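Chapter 7
Folds, Flats and Lines That Seem to Meet

In this chapter:
What a crease does to a sheet of paper
Ridges, valleys and the point where they run together
Tiles as a ready-made grid
Why square things stop looking square

I learned most of my geometry at a kitchen table in Kereama, with a stack of cheap yellow paper and a bone folder I kept losing under the fridge. I wasn't trying to learn geometry, I should say. I was trying to fold a decent box for tea bags! The boxes came out crooked for weeks, and every crooked box sent me back to ask what I'd done to the sheet, and somewhere in there I started to care more about the sheet than the box.

So get some paper before you read any further. Printer paper is fine. If you have something thinner (I like the kind Vurow sells in pads, but whatever is in the drawer will do), take that, and fold it anywhere you like. Open it back up halfway. You now have two flat regions with a straight line between them, and that line is a crease. Fold again so the second crease crosses the first, and things get lively: you can't move one region any more without the others wanting to come along.

When you look down at the sheet and a crease sticks up toward you, we'll call it a ridge. When it sinks away from you, it's a valley. Turn the sheet over and every ridge becomes a valley, so always decide which side you're calling the top before you start labeling. (I forget this about once a chapter.)
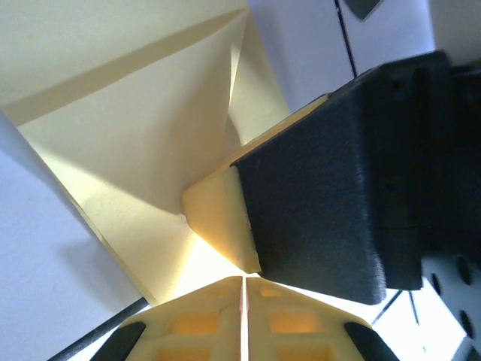 Figure 7.1 Folded yellow paper. Each plane takes the light at its own angle, and two flaps meet in a sharp ridge near the top.

Light is the cheapest measuring tool you own. Two parts of a sheet that lie in the same plane tend to look alike under a lamp, and when you tilt one of them even a little, its tone shifts. In Figure 7.1 you get soft cream on the uppermost flap and a bright yellow-white lower down, all on pale yellow paper. Try it with your own sheet. Set it near a lamp, squint, and sort the regions by brightness before you look at the creases at all. My guess is that you'll find the creases anyway, just by noticing where the tone jumps.

Now for the other half of the chapter, where nothing folds. A tiled surface is a lovely thing for a beginner, a grid somebody else has already ruled for you, and you can stand a box on it and see right away whether the sides run true. I used to square up my tea bag boxes against the grout. It works well from straight overhead. It works much less well when you crouch down, and I spent one whole September convinced I had a bad batch of paper when really I'd just been sitting on a low stool.

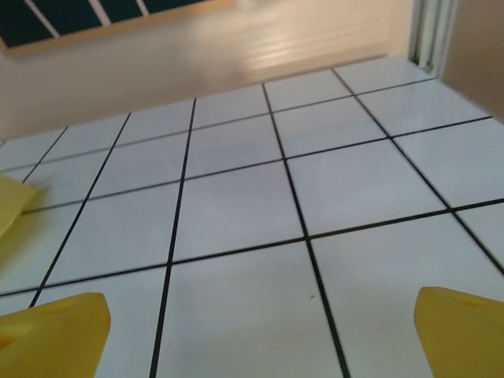
Figure 7.2 White glazed tiles seen from low down. The thin black grout lines draw together toward the back.

Look at the two grout lines on either side of the big tile nearest you in Figure 7.2. They lean toward each other as they go back, and the tile seems to widen as it comes forward. Lay a ruler along each one and you can extend them on the page until they cross. The place where they cross is called a vanishing point, and we'll meet it properly in Section 7.3, along with a way of finding it when it lands somewhere off your paper.

You may wonder what this has to do with creases. Quite a lot! A crease is a straight line, a grout line is a straight line, and a drawing of either one is a straight line too, but the angles between them change depending on where you put your eye. A 30 degree angle on the table can look much wider or narrower in your sketch. You need to be able to tell what belongs to the object and what belongs to the view.

Before You Start

You will need paper, a pencil, a ruler, a lamp you can move and a tiled floor or counter. If you have no tiles, copy the grid on page 123.

Warm-up 1. Make a sheet with three creases that all pass through one point. Mark each one R for ridge or V for valley.

Warm-up 2. Crouch beside your tiles and sketch 9 of them without using the ruler. Then stand up and sketch the same ones again. Keep both sketches, we'll draw on top of them in Section 7.3.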